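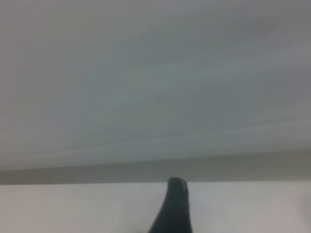

House rules for the folding bench, Brarley

Gukum wrote 14 rules for working with the arm. We keep to most of them and argue about the rest over tea.

Rule 3: the finger goes slowly near any edge. The edge always wins, and fingers cost money.

Rule 6: the table is cleared before each run. Mugs are not test objects, however often they volunteer.

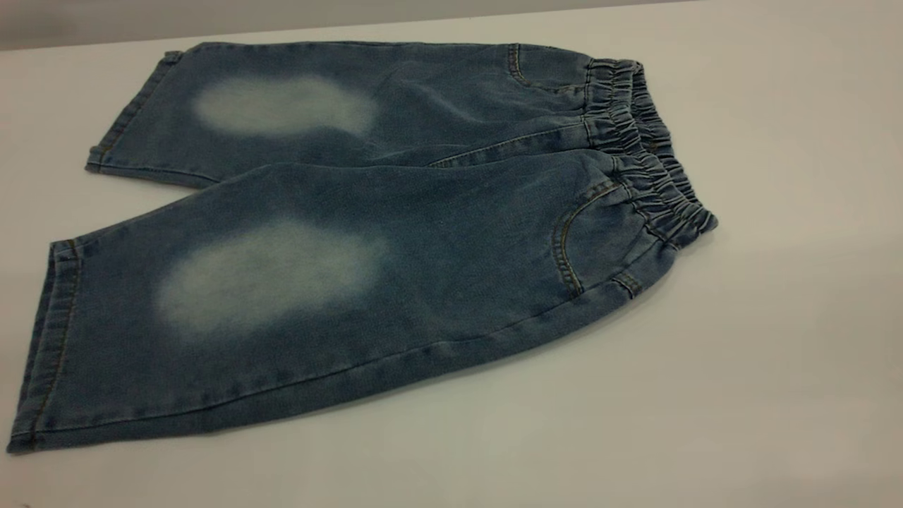

Denim with an elastic waist, laid flat. Rule 9 says smooth it first; the waistband has its own views.

Rule 14: write down the failures too. We are on page 185.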